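The price of a seat by the sea

In Tirkport the parking meters stop at six in the evening. This is a small fact, but for the last two years the town has spoken of little else. If the council decides that the meters must run until ten, the visitors will pay, and so will the people who wash the dishes in the hotels. If it decides that they stay as they are, the money for the sea wall has to come from another place.

I moved to this coast as an adult, from a country where local government is something that happens far away. So I came to my first council meeting with much curiosity and a notebook. It lasted four hours. The public seats were full before the start, and the people who came late stood along the radiators in their coats.

The question on the paper was called "visitor contribution". In everyday words it is a charge on each night that a guest sleeps in a hotel, guest house or rented flat in the district. The district has three towns, Tirkport, Bellby and Mornton, and they do not want the same thing.

Tirkport has the beach and most of the beds. Its hotels say that they already pay high business rates and that a family who compares prices on a screen will not look at the reason behind them. Bellby has no beach, but it has the road to the beach, and in summer the cars stand in a line from the bridge to the school. Mornton has neither the visitors nor the road. What it has is a library that opens two days a week and a bus that was taken away in March.

The scheme was prepared by Kaimal, a consulting firm which the council hired last winter. Its report is 51 pages long and I have read it twice, the second time with a dictionary of finance beside me. The firm proposes a flat charge for each room, the same for a grand hotel and for a house with two bedrooms to let. It is easy to collect. It is also, to my mind, the weakest part of the plan, as one pound means little on an expensive bill and rather more on a cheap one.

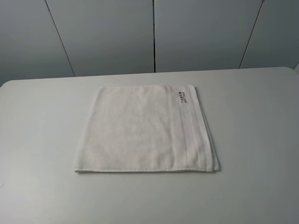
The owners of the small guest houses have understood this very well. One of them, a woman with six rooms behind the station in Tirkport, explained to me her year over a pot of tea. From November until Easter she has workmen who stay from Monday to Friday. They are not visitors in the meaning of the report, they do not walk on the promenade, but the charge would fall on them as on everyone. She asked the council in writing if contract workers could be excused. The answer thanked her for her interest.

A petition against the charge collected 1419 names. Under the rules of the district, a petition must reach 4000 before the council is obliged to debate it, so this one was "received and noted". I asked an officer at the front desk what is the difference between noted and ignored. She was polite and said that noted petitions are kept in a file.

Still, I would not like to paint the supporters of the charge as people without a heart. In Mornton I met several of them, and their argument is serious. They pay the same council tax as the people in Tirkport. Their tax helps to clean a beach which they can no longer reach without a car. When they ask for the bus, they are told that there is no money, and when they propose where to find some, they are told that it would harm tourism. A retired postman put it to me with more force than I can print in this magazine.

Bellby sits between the two and has seven councillors, enough to decide the vote in either direction. Its councillors have asked for one condition: that 20 per cent of the income is spent on the bridge road. In Tirkport this is called blackmail and in Bellby it is called fairness. Kaimal's report does not give an opinion on it, but a footnote warns that when income is promised in advance to one project, each later project will ask for the same.

What surprised me most was how little was said about the sea wall, for which the whole idea was begun. In the first hour it was mentioned by almost every speaker. By the third hour the talk had gone over to holiday flats, to dogs, and to an old disagreement about the toilets at the harbour. The chair tried to bring it back two times. Then somebody noticed that the last bus to Bellby was leaving, and a good part of the public left with it.

The vote was put off to the next meeting, when the officers must bring new figures for small guest houses and a written answer on contract workers. The hotels want a separate meeting before that. Mornton's councillors say that they will attend it too, invited or not, if someone can drive them.

17 November 2019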